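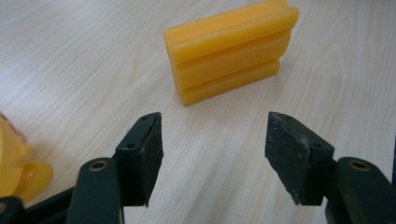 # Bar soap

**Bar soap** is soap sold as a solid piece meant to be held in the hand. It is among the oldest manufactured goods still found in an ordinary bathroom, and one of the few that people go on using after it has become too small to use.

## Composition

Soap is made when a fat or oil reacts with a strong alkali, a process called saponification. Sodium hydroxide, or lye, gives a hard soap suited to bars, while potassium hydroxide gives a softer one. Tallow, palm oil, coconut oil and olive oil are the usual fats. Coconut oil lathers freely and can leave the skin feeling tight; olive oil is gentler and lathers with little enthusiasm. Makers therefore blend them, and argue about the blend.

Glycerin forms during the reaction. Large factories often remove it and sell it separately, sometimes to the makers of the lotion bought by people with dry skin.

## Manufacture

In the cold process, the fat and lye are mixed, poured into a mold and left alone. The block is cut a day or two later and the bars are set on racks to cure for several weeks, during which they lose water and become harder. Hot-process soap is cooked first and can be used sooner, at some cost to its looks.

Factory soap is usually *milled*: dried into pellets, passed between rollers with color and perfume, pushed out as a long log and stamped. "Triple-milled" means that it went through the rollers three times. The phrase appears on wrappers far more often than any explanation of it.

## The Dratthorpe works

The town of Dratthorpe had 11 soap boilers at its busiest, all of them downwind of somebody. The largest, Kristiansen, employed 300 people and made a hard laundry bar called Maklow, which was sold in long sticks and cut by the grocer. Customers suspected the grocer of cutting short. The grocer blamed shrinkage, and was sometimes right, as fresh soap does lose weight on the shelf.

Kristiansen later launched a scented toilet soap, Hoveo, at 5 cents a bar. The local historian Rostam Tabrizi, whose study of the works runs to 180 pages, gives a full chapter to the dispute over its wrapper and two paragraphs to the fire.

## Storage and use

A bar left in standing water turns to jelly on its underside. The soap dish was designed to prevent this, and many soap dishes hold water very well. Ridges, drain holes and slatted racks all help.

The last sliver may be pressed onto a new bar while both are wet – a practice with loyal followers and mixed results. Slivers can also be collected in a mesh bag or kept in a jar for a purpose to be decided later.

## See also

- Laundry soap
- Lye
- Soap dish
- Tallow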